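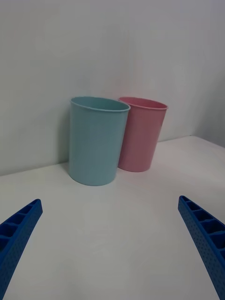

Fleltow Cups -- a small set of hand-guided demonstrations

Welcome, and thank you for taking an interest in our cups! This is the README for the Fleltow Cups set, which we put together at the Rutitz workshop over a good part of January. It holds 300 demonstrations of a person steering a gripper through short tabletop jobs with two plastic cups, one light blue and one pink. If you have the larger Brunton kitchen set already, the folder layout will feel familiar, and most of your loading code should work with hardly a change.

The tasks

There are two. In "nest", the operator picks up one cup and sets it inside the other. In "side by side", the cups begin apart and finish standing next to each other, upright, with a small gap or none at all. The instruction for each episode is stored as a plain sentence in task.txt, typed by whoever was recording that day, so you will find "put the blue cup in the pink cup" and also "stack em, blue on top". We talked for a while about tidying these up and decided we liked them the way people wrote them.

How the episodes were recorded

Each operator worked by remote control, with a hand controller for the arm and a trigger for opening and closing the fingers. Everyone practiced until they felt comfortable, and practice runs are not in the release. Before an episode the fingers were opened wide and the cups were put down by hand wherever the operator fancied. Then the recording was started, the job was done, and the operator marked it good or bad with a foot pedal (a lovely thing, and I would never go back to reaching for a keyboard).

Episodes marked bad are included -- there are 48 of them, all in the folder called retries. Please do have a look before you throw them away. Several show a cup being knocked and then recovered, and those have been more useful to us than we expected.

What is in each folder

wrist.mp4 -- video from the small camera at the gripper
arm.csv -- joint positions and finger opening, one row per video frame
task.txt -- the instruction
notes.txt -- anything the operator wanted to say, often blank

Things worth knowing

The background is very plain. A white tabletop and pale walls are kind to a beginner's model, but a policy trained only on this set will probably be lost on a busy counter. Mixing in other data helps a great deal.

The cups taper toward the base, so a grip near the rim behaves differently from one lower down. Operators were free to choose, and they chose all sorts.

In 13 episodes the clock on the arm drifted a little from the clock on the video. They are listed in drift.txt. The last second or so is where you will notice it.

Suggested split

We hold out 40 episodes for testing, listed in test.txt. They come from one operator who appears nowhere in the training portion, so please keep them apart if you want your numbers to be comparable with ours.

Thanks and contact

Rovholm lent us the bench and a great deal of patience. Questions, corrections and stories of your own cup stacking can go to Lachlan Goodwin, who looks after the set and answers mail on Tuesday mornings.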